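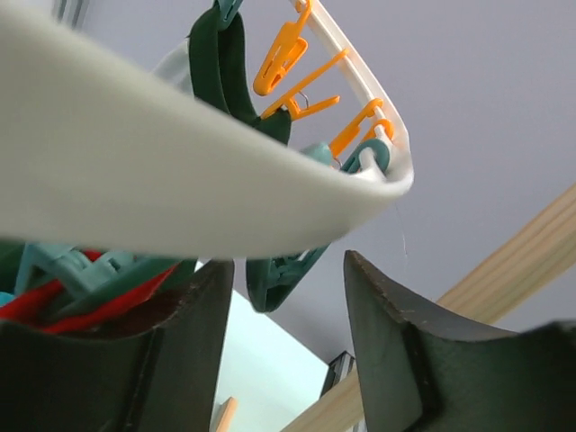
Part 3: Getting yourself ready for a day as a background actor

So you've been booked on your first movie or show, you've signed the paperwork from Part 2, and now you want to know what to do with yourself. I've been doing extra work around Trarnbridge for long enough to have been a juror, a nun and a very bored airline passenger, and this is how I set up the night before and get through the day. Start with your clothes, and start early! Most productions ask you to bring your own, and anything delicate that's been washed should go up on a clip hanger like the white one with the orange clothespins, so there's no hard crease across the middle in the morning. Once everything is hung up you can move on to the steps.

3.1 The night before

1. Read the call sheet all the way through. Then read the notes at the bottom again, where they hide the parking.

2. Find your call time and write it somewhere you'll see it. The call time is when you check in, dressed and fed, so add your travel on top. For the Oyelaran lot I allow an extra half hour just for the shuttle.

3. Lay out your main outfit plus 2 backups. Stick to solid, muted colors unless the wardrobe notes say something else. No logos, no bright white, no thin stripes (they can shimmer on camera and wardrobe will send you right back to change).

4. Put the backups in a garment bag with your name on a luggage tag. At the end of a long day every black garment bag in the holding area looks the same.

5. Pack your day bag: photo ID, phone charger, a book, a pen, a water bottle, flat shoes for waiting around in, and a sweater. I bring the sweater even in May. Sound stages run cold.

6. Charge your phone and set your alarm.

Note: If the wardrobe notes say "period," don't bring your own costume unless you were asked to. You'll be fitted. Bring plain underthings and skip the nail polish.

3.2 Checking in

1. Go to the extras table first, before coffee, before the restroom, before you say hi to anyone. If you aren't on the list as checked in, you're late, even if you've been standing there since 5 a.m.

2. Show your ID and collect your voucher. This is the form you get paid from. Fill in everything you can right away and put it somewhere flat.

3. Go through wardrobe, then hair and makeup, in whatever order you're sent. If they hand you a prop or a piece of costume they'll usually hold your voucher until you give it back.

4. Find a seat in holding and tell an assistant director if you need to leave it, even for a minute.

Caution: Don't lose the voucher! I did that on my second job, a courtroom thing with 188 of us packed into a gym, and it took weeks of emails to sort out my pay.

3.3 On set

1. Put your phone on silent and leave it in your bag. No pictures of the set, the costumes or the cast, and nothing posted until the thing has come out, and only then if your paperwork allows it.

2. When you're placed, look at your mark and at whoever is next to you. You'll need to get back to that same spot every single time.

3. Remember what you did on the first take. Which hand held the cup, which foot you started on, when you turned your head. Our street market walk for Skanavov took 27 takes, and I crossed with my bag on the left shoulder in all of them.

4. Mime your talking. It feels silly for the first hour and then you forget about it. Move your lips, keep your face natural, make no sound at all.

5. Don't look into the lens, and don't stare at the leads, however much you loved them in that other movie.

6. Keep going until you hear "cut." If you trip or drop something, carry on as if that's just the kind of person you are.

Note: "Back to one" means go back to where you started. "Reset" means pretty much the same. If you didn't hear which group was called, ask quietly, it's fine.

3.4 Going home

1. Return props and costume pieces, get your voucher back and have it signed out. Check the out time before you walk away.

2. Keep your copy. I snap a picture of mine in the car and drop it in my Stodo folder with the call sheet, so the hours and the paperwork sit together when the check comes.

3. Hang your own clothes up when you get in, tired or not. You may be called back in the same outfit for continuity, so don't wear or alter it until the booking is released.

For what to do when you're asked back, or bumped up to a speaking line, go on to Part 4.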